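How do I fold a fuzzy cleaning cloth so it stays folded?

Dilruba Majumder
August 10, 2021

Mine are thick, and the edges have gone wavy. I fold them at the dining table, on a quilted cloth, and they spring open again before I get to the drawer.
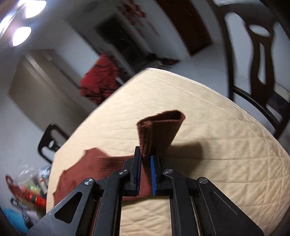
Selvanayagam
Thick ones hold better rolled. Fold in thirds the long way, roll tight, and stand them in a shoebox -- mine holds 24.

Fukier
Try a bare table. Quilting grabs the fuzz and you can't press the fold flat. Wavy edges are from a hot dryer, I think.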